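Acta de la reunión de la asociación de vecinos de la calle Skasbridge
Noviembre, 19:00 horas, sala de la planta baja

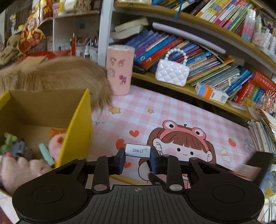
Asisten: Roswitha Fankhauser (preside), Hartmut Meinecke, Oi-ling Cheung, Gaspard Pruvost. Excusa su ausencia Rupert Gruber.

1. Acta anterior
Se lee el acta anterior y se aprueba con una corrección: donde dice "patio norte" debe decir "patio sur".

2. Cuentas
El señor Meinecke presenta el estado de la cuenta. El saldo es de 3,543 euros, después de pagar la factura de Reisinger por la limpieza de los canalones. Queda pendiente el recibo del seguro. La señora Cheung pide que las facturas se envíen a todos antes de la reunión y así se acuerda.

3. Huerto del patio
Se informa que la empresa Emer ha entregado la tierra, pero faltan dos sacos. El señor Pruvost ha llamado por teléfono y espera respuesta. Se habla largo tiempo sobre el riego en verano. La propuesta de instalar un depósito de 70 litros se aprueba con tres votos a favor y una abstención.

4. Ruido en la escalera
Varios vecinos del segundo piso han expresado su molestia por las bicicletas que se suben por la noche. Se colocará un aviso en la entrada. La señora Fankhauser prepara el texto.

5. Fiesta de invierno
Se espera la participación de 30 personas. El señor Gruber ha comunicado por escrito que puede prestar las mesas. La música queda sin decidir.

6. Ruegos y preguntas
La señora Cheung pregunta por la llave del trastero. La tiene el señor Meinecke, que hará una copia.

Se levanta la sesión a las 20:40 horas.

Redacta el acta: Gaspard Pruvost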